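Home | Research | Tutorials | Contact

Recording Demonstrations for the Sorting Task

This page explains how to record training demonstrations using the Trerkis method. Before each session, confirm that the wrist view shows both fingers and the space between them. Place the toy vegetables within reach and vary their positions between recordings. 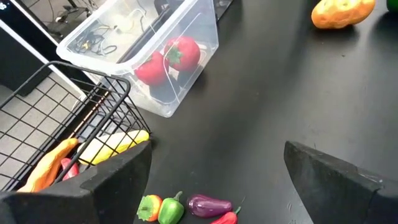 Move one item per demonstration and return the arm to its start position before saving. Pause for five seconds after each release. Discard any recording in which an item was dropped.

A full set consists of 200 demonstrations. In our study, 181 were kept, and 10 of those were held back for testing. Questions about the procedure may be directed to Min-kyu Seol.

5 shares | 10 comments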